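Plamura Handheld Garment Steamer: Two Months of Use

Posted May 6, 2025

I bought the Plamura in March after my old iron started leaving brown spots on collars. I wanted something I could use on shirts and light dresses without setting up a board. I paid full price from Venutley, the housewares store near my office, and I have used it four or five mornings a week.

The steamer comes with a fabric brush, a crease clip, a heat glove, and a folded instruction sheet. The glove is thin and I stopped wearing it after the first week. The brush snaps onto the front and stays put. The crease clip is stiff and takes two hands to attach, so it lives in a drawer.

The tank holds 200 milliliters. Filled to the line, it gets me through two long-sleeved shirts and a pair of pants, with a little left over. The cap is a rubber plug on a short strap. It seals well, but you have to push until you feel it seat. I didn't do that once and had a wet sleeve.

Heat-up takes 30 seconds from a cold start. The light on the handle blinks while it warms and goes solid when it is ready. Give the first burst of steam to the sink, as it tends to carry a few drops of water with it.

On cotton it does a fair job. Wrinkles from hanging in a crowded closet come out in one slow pass. Wrinkles from sitting at the bottom of a pile need three or four, and you have to pull the fabric tight with your free hand. Button plackets are the weak point. The steam softens them but they never lie as flat as they do under an iron.
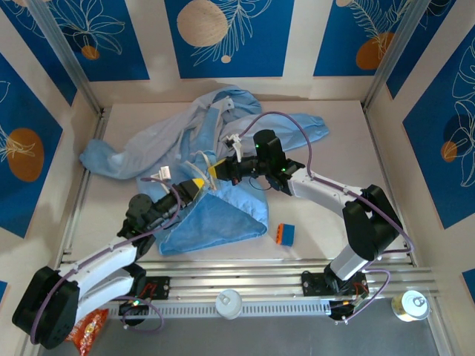
Can you use it on a shirt that is lying flat?

The steamer works best on a hanger, with the head held upright. Laid flat, the shirt traps steam underneath and comes out damp, and if you tip the head too far forward it spits. For a collar or a cuff I fold a towel under it and keep the passes short.

Linen is harder. My sister-in-law, Heiðrún Grímsdóttir, wears a lot of it, and she borrowed the Plamura for a weekend. She said it took the worst creases out of a jacket but left the back looking slept in. She went back to her Snorradóttir press, a heavier machine that takes up half a closet shelf. I think that is a fair comparison if linen is most of what you own.

Synthetics are where I like it best. Polyester blouses and lined skirts come out smooth in under a minute, and I have not had any shine marks. I still keep the head slightly off the fabric.

The cord is long enough to reach from the bedroom outlet to the back of the door. The handle gets warm after two garments but not uncomfortable. The weight is fine when the tank is half full — a full tank gets tiring if you are doing curtains.

Our tap water is hard, and I noticed white flecks in the steam after five weeks. I ran a descaling rinse through it twice and the flecks stopped. The instruction sheet barely mentions this. Distilled water would save you the trouble.

I also tried a Ristelum travel model for a few days. It is smaller and folds up, but the tank ran out before I finished a single dress. For a suitcase it would do. For home I would pick the Plamura and keep an iron around for dress shirts.

Four stars out of five. I took one off for the crease clip and the plackets.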